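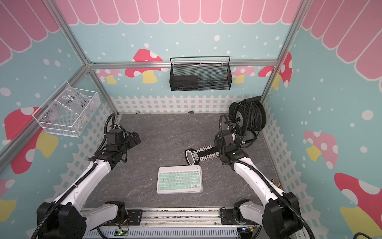

Rocío Lozano wrote to me that a hanging basket is only a drawer with worse manners: it collects the same junk, and everybody gets to look at it. She was answering my last column, in which I said that most small work areas would be better off with a couple of wire baskets than with another set of drawers. I have thought about her objection for most of March and I still disagree.

Her complaint is about looks, and I'll grant some of it. A wire basket hides nothing. If you put a tangle of cables in one, you will see a tangle of cables every time you sit down. But I would much prefer to see the tangle. At my old place on Salcedo I had a cabinet with deep drawers, and when I moved out I found 22 small bags of parts in it, most of them without a word written on them. I had bought some of those parts twice. A drawer lets you do that for years.

A basket hung from a rail has another point in its favor, and it's the one I care about most. It keeps the tabletop for the work. People talk about storage as if the question were how much you can fit, and then they buy a unit with room for everything and set it on the surface they meant to use. I did it with a desktop organizer from Tenura. It was well made, it held a lot, and it took up the back third of my table. I gave it to Ezequiel Cabello, who has a bigger table.

The usual argument against hanging things is that a wall should be left alone, especially if it has a pattern on it. I don't follow this. A cheerful wall with polka dots and mushrooms can stand to have a basket in front of it. Nobody needs to see every mushroom. What spoils a wall is a shelf so full that you stop noticing there was ever a color behind it.

Small baskets also put a limit on what you keep within reach, and I think they should be left partly empty. One box in a basket is fine. You don't have to buy a second box to go next to it.
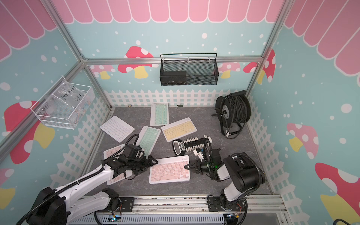 The surface is a different matter. I have no quarrel with a table that is covered while someone is using it. Keyboards, tools, paper, whatever the job is, spread it out where you can get at it. The rule I try to keep is that anything on the table belongs to the job going on now, and anything waiting for a later job goes up on the side.

As for small parts, I would ask for two things: a clear bag and some handwriting. I don't care for label makers. I owned one made by Dusex and used it for a week, then went back to a black pen. A code that makes sense to you and an amount, written large, will do. If the bag is see-through and the basket is wire, you can check what you have without getting up.

Rocío also asked about dust. Yes, things in open baskets get dusty. I take mine down every 20 days or so and wipe them in the sink. If a bag has picked up a coat of dust between one wipe and the next, that tells me I haven't touched it, and it can probably go to the garage.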